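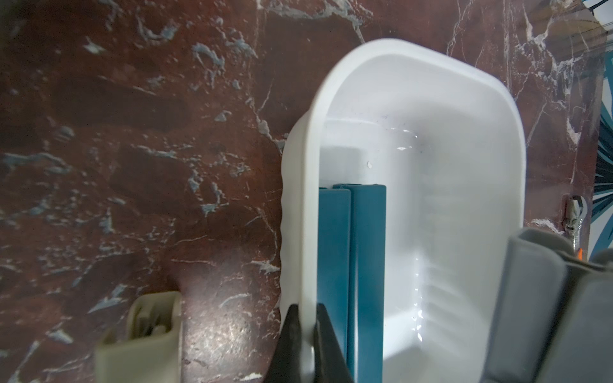

One reader of our first draft asked why we'd bother with rinse water at all when everybody in Isden already complains about the laundry bill. Fair question! My short answer is that the rinse is where people waste the most, and they mostly do it out of habit.

**Figure 1.** A white plastic tub with a little water inside.

### 3.2 Rinsing habits

We got 450 diaries back from Isden and another 100 from Flavport (a smaller pile, but wow, did those folks write a lot). I went in expecting the Flavport people to be the careful ones, with their water prices, and I was wrong. They rinsed hand-washed clothes 3 times on a normal day, same as Isden, and plenty of them told us they'd learned it from a parent and never thought about it again. I come back to the parents in Section 4.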